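The calibration card goes on the table first

Collection rules for hand-held grippers used to fit on one page. The current Sokus practice note runs to 11 sections, and most of the growth comes from problems that only showed up after the data had been used to train something.

The note covers sessions in which people carry gripper tools and do ordinary tasks, so that the recordings can later guide a robot arm. No arm is present during collection. The safety rules written for industrial cells, with their fences and light curtains, therefore say little of use. The hazards are small and dull: pinched fingers, trailing cables, people backing into each other. The larger share of the text deals with whether the recordings are worth keeping.

Section 1 is about markers. Each square marker has to be flat, clean and fixed to its block without play. A marker that shifts by a millimeter still reads as a marker, and the software will accept it. The error appears later as a finger opening that doesn't match the object being held. The note calls for a check against a printed card before the first task and again after any drop, however slight.

Section 4 sets spacing. Virham, which runs shared rooms with many operators working at once, had asked for a fixed distance between stations. The drafters declined and wrote the rule in terms of reach: with both arms extended, no operator may be able to touch a neighbor or a neighbor's table. Chairs count as obstacles if they have to be moved during a task. Walkways are marked before setup and stay clear until the last tool is down. 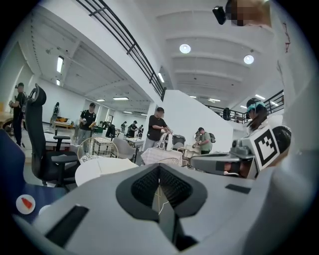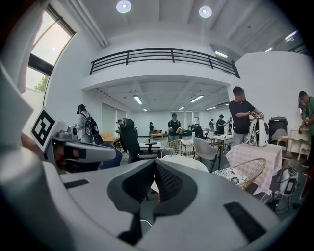

Hand-held grippers in a shared room, with several people and tables beyond.

The spacing rule has its critics. Špela Leka considers it too loose, and told this magazine that a rule based on reach changes every time a taller operator takes the station. She would prefer a floor grid with fixed cells, taped once in January and left alone for the year. Her second complaint is that the note treats walkways and stations separately, when the usual conflict is a person who steps out of a station backward with both hands full.

The drafters' reply is in the annex. A grid works where the furniture never changes, and collection rooms are refurnished on purpose, to keep the recordings from all looking alike. They did accept the point about stepping back. Revision 3, dated 2023-11-12, adds a rule that an operator finishes a task, sets the tool down, and only then leaves the station.

Consent takes up sections 6 and 7. A wide-angle lens on a gripper records whoever is nearby, including people who have no part in the task. The note requires a notice at every entrance, a signed form from each operator, and face blurring before any file leaves the collecting firm. Blurring has to be checked by a person on a sample of each batch. Yammine found in a trial of 127 recordings that automatic blurring failed in 3 of them, each time on a face very close to the lens. That result is the reason for the manual check.

Section 9, on cables, is the shortest. Cables crossing a walkway are covered or rerouted. Cables on the tool itself are tied so that they can't enter the closing path of the fingers.

Varard has adopted the whole note except section 10, on rest breaks, where it keeps its own longer schedule. The note permits this. Any local rule may replace one in the text if it is stricter and written down, and if the operators have a copy at the station.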